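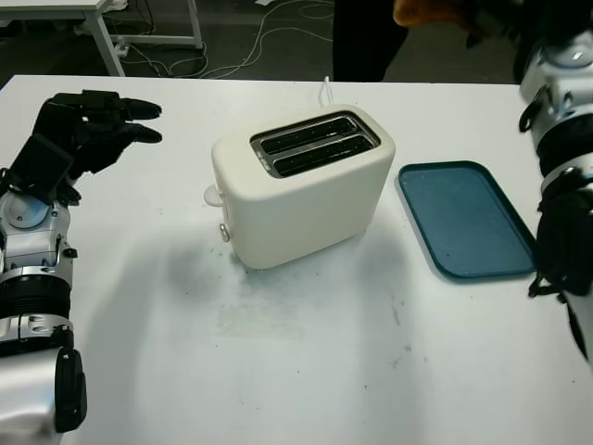 Start with the stall, since it's the part people came for. Trial 41 on the Omside rig: the left arm goes for the toaster lever, pushes, and keeps pushing. The controller thinks the lever is still up. The lever has been down for a while. What gives way is the toaster, which slides off toward the tray at a stately pace. Point out where things sit: lever on the left side of the body, small round button just below it, open hand coming in from the left. A fingertip that lands low is on the wrong control, and we had two of those as well.

Pause for the laugh. If no laugh, go on.

Cause. The force limit was set in one config file and overridden in another. Both were called final. The override came from the Trokby demo, where the arm was shoving crates and a high limit was a kindness. We ran 3,480 lever presses in simulation and never saw the fault - the simulated toaster was bolted to the table. Ours wasn't.

Safety bit, say this slowly. The stop button worked. The person reaching for it had to lean past the arm to get there. That went in the Prurnow report as "operator access suboptimal," and I wrote that sentence, so I get to be rude about it.

What we changed: one config file, a travel limit as well as a force limit, stop button moved to the near side. The toaster still isn't bolted down.

Skip the Pellegrini slide if we're short. Questions.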